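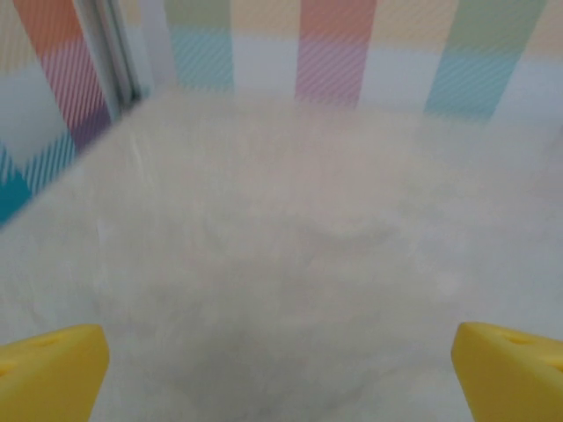
White, fluffy material in soft shades of off-white and pale gray.

FERNUS, 12 May 2021 – The Fernus Drug Checks Project today called on the county to stop buying Zotusari, the phone-based alert program sold as a way to cut overdose deaths, until its maker can show that it does what the sales papers claim.

The county board is due to vote this month on a second year of the program. Under the renewal, it would pay for 1000 new user accounts. The project, which tracks how local drug and addiction money is spent, says the case for the first year is thin and the case for the second is thinner.

"We have read every page the county was willing to give us," said Anežka Holub, director of the project. "What we found is a lot of sign-up numbers and very little on whether anyone who was in danger got help. A person downloading an app in a clinic waiting room is a download. We would like to hear what happened next."

Zotusari asks people who use opioids to start a timer on their phone before using alone. If the timer runs out and they do not respond, the app sends an alert to a contact picked in advance and, if that person does not answer, to a call center run by Tisum, the company that owns the program. The idea is simple and the project has no quarrel with it. Using alone is dangerous, and a quick response with naloxone can save a life.

The trouble is with the proof. In its February report to the board, Tisum listed 49 alerts passed to its call center during the first year. The report calls these "critical saves in progress." The project asked for the outcome of each one. According to the company's own reply, 32 were closed after the user turned off the alarm or told the call center they were fine. Many of those people had forgotten to stop the timer. The reply gives no outcome at all for the rest.

Tisum has said that privacy rules keep it from sharing more. The project is not asking for names, addresses or phone numbers. It is asking for a plain tally: how many alerts led to an ambulance, how many led to naloxone being given, how many people lived, and how long help took to arrive. Other services that answer emergency calls put out figures of this kind every year without naming a single patient.

The project also questions how the county came to choose the program. There was no open bidding. The board approved the first contract after one presentation, and the study handed out that evening was paid for by Tisum and carried out in the Ševčík neighborhood over 28 days. It compared the number of overdose calls in those days with the number in the same stretch a year before and credited the drop to the app. The study does not say how many people in the neighborhood were using the app at the time. It does not mention that a new outreach van began giving out free naloxone on the same streets two weeks before the count began.

"Overdose calls go up and down for all kinds of reasons," Holub said. "A bad batch comes through and they jump. It moves on and they fall. If you pick a short window and a small area, you can make almost anything look like a cure. I would be happy to be wrong about this one, but I would need to see something better than a bar chart with two bars."

Families in the county have told the project that they were given the app as part of a discharge packet and heard little else. Some said the person they cared for did not own a phone that could run it. Others said their relative would not use it for fear that an alert would bring police to the door. The app's help page says that "local procedures vary" on whether officers go along on a call. The county has not told the project what its own procedure is, though the question was first put in writing in February.

The sheriff's office has praised the program in public and named it as one of its main steps against fentanyl. The project notes that the office does not answer the alerts, does not receive the results and has not put out any review of its own. Praise from a podium costs nothing. The contract does cost something, and the money comes out of the same fund that pays for treatment beds, test strips and the night hours at the walk-in clinic. The clinic cut those hours over the winter.

The project does not say the app has never helped anyone. It may have. A timer and a contact who picks up the phone could make the difference on a given night, and people who find it useful should go on using it. The project's objection is to a public body paying for another year on the strength of claims that have not been checked by anyone outside the company.

The Fernus Drug Checks Project is asking the board to take the following steps before any vote:

Put off the renewal until Tisum hands over outcome figures for every alert that reached its call center.

Have those figures read by someone with no contract with the county or the company.

State in writing who is sent out on an alert, and whether police officers are among them.

Publish the full cost of the first year, with training, advertising and staff time included.

Restore the clinic's night hours for as long as the renewal is on hold.

The board's draft agenda allows ten minutes for the item, with public comment to come after the vote. The project has asked for comment to be moved ahead of it and has not yet had an answer.

"Ten minutes is fine if the numbers are on the table," Holub said. "Right now they're in a drawer somewhere – or they don't exist. Either way, the board should find out before it signs."

Copies of the project's letters to the county and the reply from Tisum can be read at the project's office during opening hours or requested by mail.

About the Fernus Drug Checks Project
The project reviews local spending on drug treatment, overdose response and prevention. It takes no money from the county, from drug makers or from companies that sell to either.

Press contact
Anežka Holub, Director
Fernus Drug Checks Project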